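Como escrever um texto de homenagem para o boletim da paróquia (sem travar na primeira linha)

No ano passado pediram-me que escrevesse a nota de falecimento de uma senhora que cantou no coro durante quase toda a vida. Disse que sim ao telefone, desliguei, e fiquei a olhar para o computador até à hora do jantar. Desde então já escrevi mais umas quantas, umas melhores do que outras, e como de vez em quando alguém me pergunta "mas tu como é que começas?", resolvi pôr aqui o meu método, com os tropeções incluídos.

Estou a falar daquele texto que sai no boletim, na revista da congregação ou no jornal da terra, umas semanas depois do funeral. O anúncio seco da agência, com a hora da missa, é outra coisa, e o elogio lido em voz alta na igreja também (para esse há uma nota lá mais para o fim).

O que convém ter à mão

Um caderno ou um ficheiro só para isto. O contacto de duas ou três pessoas que conheceram bem o defunto em épocas diferentes. As datas, confirmadas em papel: assento de baptismo, certidão, registo da comunidade, pagela, o que houver. E o limite de espaço, que quase sempre me esqueço de perguntar e que depois me obriga a cortar a eito. O nosso boletim aceita até 2596 caracteres, já com espaços, e garanto-vos que uma vida inteira cabe lá muito apertadinha.

Passo 1: Falar com as pessoas antes de escrever seja o que for

Eu sei que apetece começar logo, ainda por cima quando já temos uma frase bonita na cabeça. Guardem a frase e liguem primeiro à família. Eu costumo telefonar a seguir ao almoço, aviso que vou tomar notas e deixo a conversa andar para onde quiser. As perguntas que me têm dado melhores respostas são muito pequeninas: o que é que ela fazia mal o dia começava? De que é que se queixava? O que é que estava sempre em cima da mesa de cabeceira? Que cântico é que pedia?

Se perguntarem "como é que ela era?", vão ouvir que era boa pessoa, muito amiga do seu amigo, sempre pronta a ajudar. Tudo verdade, com certeza, mas serve para qualquer um de nós. Agora, se perguntarem pela cozinha dela, aparece a panela de marmelada que ia todos os outonos para a portaria do convento, e aí já temos uma pessoa viva à nossa frente!

Um aviso: há famílias que falam pelos cotovelos e há famílias que respondem com três palavras. Nas segundas não insistam. Deixem o vosso número e esperem, que às vezes a melhor história chega por mensagem quando já tínhamos dado o caso por arrumado.

Passo 2: Confirmar nomes e datas duas vezes

A minha maior vergonha foi ter trocado o nome de baptismo de uma religiosa pelo nome que ela tomou na profissão. Saiu impresso. A sobrinha foi um amor e eu ainda hoje coro quando me lembro. Por isso, agora faço uma lista à parte só com isto:

Nome completo, e o nome por que era conhecida.
Data e lugar de nascimento.
Nomes dos pais, bem soletrados.
Baptismo, casamento ou profissão religiosa, conforme o caso.
Terras onde viveu e trabalhou, por ordem.
Data e lugar da morte, e onde está sepultada.

Depois mando a lista, e só a lista, a alguém da família para ver se está certa. Ninguém se ofende com uma lista, ao passo que um texto já todo composto inibe um bocado as correcções.

Cuidado redobrado com apelidos estrangeiros. Quando escrevi sobre a Rahel Bühler, que veio da Suíça em nova e tocou órgão cá na terra até as mãos deixarem, encontrei o apelido escrito de três maneiras nos papéis da própria paróquia. Foi preciso ir ver a campa. O trema ficou, e fez-me um trabalhão na gráfica.

Passo 3: Escolher um fio

Chegados aqui temos páginas e páginas de notas e a tentação é meter tudo. No caso da Rahel eu tinha o órgão, os alunos, a infância numa aldeia de que ela falava muito, o jardim, o feitio (que não era fácil, e ainda bem), a doença. Pus tudo em papelinhos em cima da mesa e fui tirando. Ficou o órgão. O resto só entrou quando tinha alguma coisa a ver com ele: os alunos, claro, e o jardim numa frase, porque era de lá que saíam as flores para o coro alto.

O fio pode ser um ofício, um lugar, um hábito. Pode até ser um objecto - já li uma homenagem lindíssima construída toda à volta de uma bicicleta. Se ao fim de meia hora não encontram fio nenhum, voltem ao passo 1 e façam mais um telefonema.

Passo 4: Escrever a abertura em último lugar

Eu começo sempre pelo meio. Pego na história mais concreta que tenho e escrevo-a como a contaria a uma vizinha, sem me preocupar se fica bem. Depois a seguinte. Quando já tenho três ou quatro parágrafos destes, a abertura aparece quase sozinha e pode ser muito simples: o nome, a idade, o dia, o lugar. As publicações religiosas antigas tinham fórmulas próprias para isto ("foi chamada à presença do Senhor", "adormeceu na paz de Cristo") e eu gosto delas, confesso. Se a família é crente e a pessoa também era, usem sem medo. Se têm dúvidas, um "morreu" ou um "faleceu" nunca fica mal.

O que eu evito mesmo é abrir com uma citação. Já o fiz, e ao reler pareceu-me que estava a pedir a outro que fizesse o trabalho por mim.

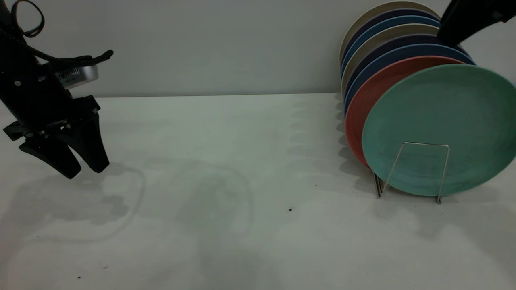 Passo 5: Falar da doença com tacto

É talvez a parte mais delicada. Há quem ache que não se deve dizer nada e há quem queira tudo contado, com hospitais e datas. A minha regra é perguntar directamente à família: "Querem que se fale da doença? E como?" Quase sempre sabem responder logo.

Quando a resposta é sim, uma ou duas frases chegam. "Passou os últimos anos acamada, ao cuidado das filhas" diz o essencial e ainda agradece a quem cuidou. Fujo do vocabulário de guerra, da batalha perdida e do inimigo implacável. Também fujo de dizer que a pessoa sofreu sempre com um sorriso, a menos que mo tenham contado assim, com um exemplo. A Rahel, por exemplo, reclamou até ao último dia com a qualidade da música no rádio do quarto, e a família fez questão que isso ficasse lá. Ficou, e foi a frase de que mais gente me falou à saída da missa.

Se houve demência, prefiro não fazer comparações com crianças. Escrevo o que ela ainda reconhecia: uma voz, um terço, uma melodia.

Passo 6: Cortar

O meu primeiro rascunho fica sempre comprido de mais. Imprimo, pego no lápis e risco por esta ordem: adjectivos repetidos, parentes em terceiro grau, cargos que só interessam a quem os teve, e a minha própria pessoa. Este último custa! "Lembro-me de uma tarde em que eu e ela..." pode ser muito bonito, mas o texto é sobre ela. Deixo uma aparição minha, no máximo, e muitas vezes nem essa.

No fim conto os caracteres outra vez. Da última vez estava 191 acima do limite e resolvi a coisa tirando uma excursão a Fátima que, pensando bem, toda a gente da paróquia tinha feito.

Passo 7: Ler em voz alta e deixar dormir

Leio em pé, na cozinha, com a porta fechada. Onde me falta o ar, parto a frase. Onde me engasgo duas vezes, mudo a palavra. Depois guardo até ao dia seguinte e leio de novo de manhã, antes do café se possível, que é quando tenho menos paciência para floreados.

Só então mando à família. Digo-lhes claramente que podem mexer no que quiserem e peço resposta até terça-feira, se o boletim fecha na quarta. Sem prazo, acreditem, o texto fica meses na gaveta de alguém que não tem coragem de o abrir.

Uma nota para quem vai ler na igreja

Se o texto é para dizer em voz alta na celebração, falem primeiro com o padre, porque nem todos o permitem e alguns preferem que seja antes ou depois da missa. Façam-no bem mais curto do que o do boletim. Letra grande, folhas soltas numeradas, nada de agrafos (fazem barulho no microfone, e eu já passei por isso). E combinem com alguém que fique na primeira fila com uma cópia, pronto a continuar se a voz vos falhar. Comigo aconteceu, e o meu primo levantou-se e leu o resto como se estivesse combinado assim desde o princípio - bom, estava mesmo.

Dúvidas que me costumam chegar

Assina-se ou não? No nosso boletim vão só as iniciais. Se a publicação não tem costume, perguntem à família o que prefere.

E a fotografia do falecido? Peçam uma em que a pessoa esteja como era, mesmo que seja a apanhar feijão. As de passe ficam quase sempre tristes. E devolvam o original em mão, dentro de um envelope rijo.

E se não gostávamos da pessoa? Também já me calhou. Nesse caso agarrei-me ao que os outros me contaram, escrevi só factos e um episódio, e saiu um texto perfeitamente decente. Se sentirem que não conseguem, passem a tarefa a outra pessoa sem dar grandes explicações.

Quanto tempo leva? A mim, duas tardes e uma manhã, fora os telefonemas. A primeira levou-me 6 dias, mas nesses dias também limpei o forno, arrumei a despensa e fiz tudo o que pude para não me sentar a escrever.

Se tiverem fórmulas antigas de abertura guardadas em boletins lá de casa, mandem-mas pelos comentários. Ando a juntá-las num caderno e as da minha terra já as tenho quase todas.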